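Home | News | Research | Events | Contact

Kilitz group reports cloth-handling result from hand-held gripper data

Researchers at Kilitz have trained a garment-handling policy on 845 demonstrations recorded with hand-held grippers in 21 homes. No robot was present during collection.

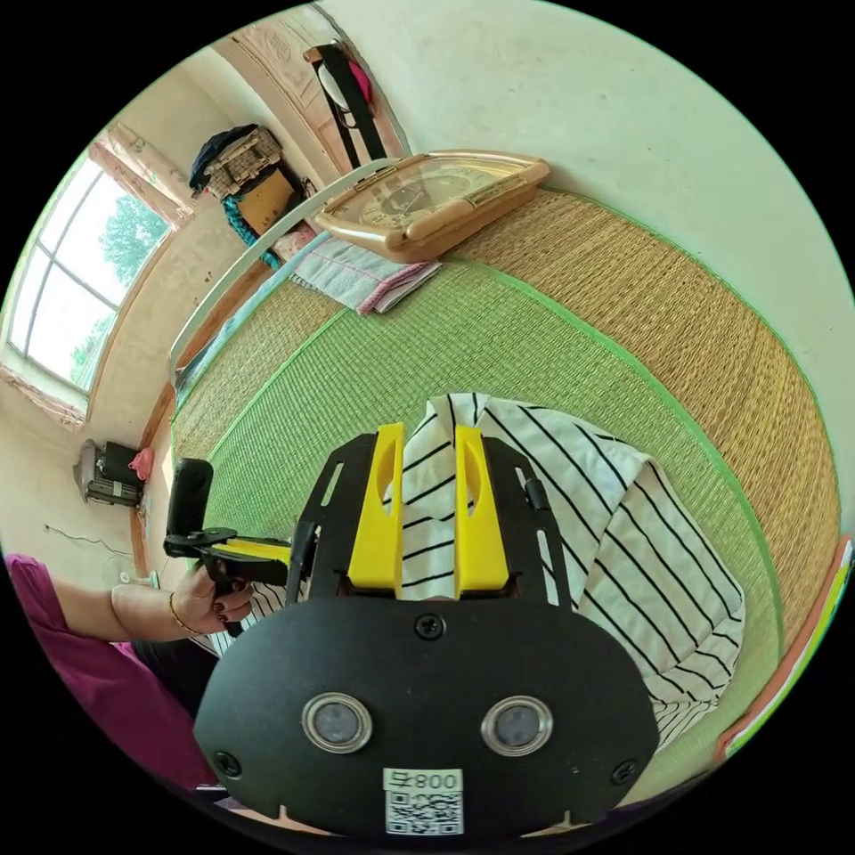 A striped shirt held between the yellow fingers of a hand-held gripper, on a mat-covered bed.

The policy was then run on 2 arms at the Ukthorpe lab. Selvaraj Bepari, who led the work, said grasp errors were most common at collars and cuffs - the layers there are hard to separate. Trials with 3 further fabric types begin in August.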